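Fovside salon - hygiene and safety walk-round
Date: 3 July 2022
Checked by: Seon-mi Jeon
Areas: nail bar, lash room, polish store, back sink

NAIL BAR

Metal tools cleaned and soaked between clients - OK. Jar on desk 3 needs fresh solution, level too low to cover the pusher handles.

Files and buffers single use - NO. Used buffers back in the drawer at desk 2. Bin them. If a client wants to keep hers, bag it and give it to her at the till.

Lids on remover and monomer - partly. Remover fine. Monomer dish left uncovered, you could smell it from reception.

Extraction on every desk - OK, but filter on desk 2 is grey with dust. Spare is in the cupboard under the till, left side.

Lamps - glass wiped, no cured gel on the plates. One cable taped up. Tape is not a repair, take it out of use till a new lead comes.

Gloves - small and medium in stock. No large. Reordered.

LASH ROOM

Patch test cards filled in - mostly. Two with no signature. Ring both clients before thier next booking.

Glue dated on opening - OK.

Couch roll changed each client - OK, saw it done.

Tweezers - one pair with bent tips, chuck. 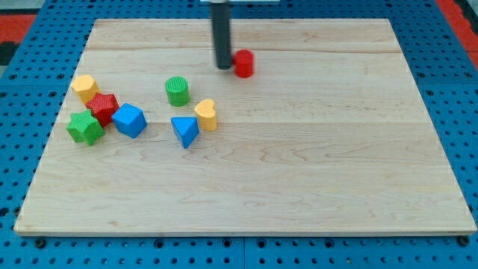
Eye wash bottle sealed and in date - runs out September. Order two now, last time they took ages.

POLISH STORE

Undska glitters - three bottles leaking round the neck, shelf sticky. Wiped down. Credit note asked for.

Harnemeo base and top coats - fine. Please stop putting them next to the radiator pipe!! Flammable. Bottom shelf, other wall.

Na remover, the big bottles - labels readable, caps tight. Keep no more than 3 out here, rest in the metal cabinet.

Cabinet locked - NO. Key was in the door. Second time I've written this.

Data sheets in folder - Undska yes, Harnemeo yes, Na missing. Have emailed them.

Testers - anything separated or stringy goes. Binned a bagful. Do not thin old polish with remover.

BACK SINK

Hot water, soap, paper towels - OK, towels low.

Mop bucket in front of fire door - moved it while I was there. Needs a proper home.

Extinguisher - pin in, needle in the green. Service label worn, can't read the year. Find the paperwork.

First aid box - plasters nearly gone, no finger dressings at all.

TO DO, most urgent first

Cabinet key on the hook, never in the lock
Lamp cable
Patch test calls
Filter desk 2
Buffers, speak to whole team at the morning meeting
Na data sheet, chase if nothing comes
Large gloves, plasters, eye wash

Initial each line when its done and leave the sheet on the clipboard, not in the drawer. Will re-check cabinet and desk 2 next visit.

SJ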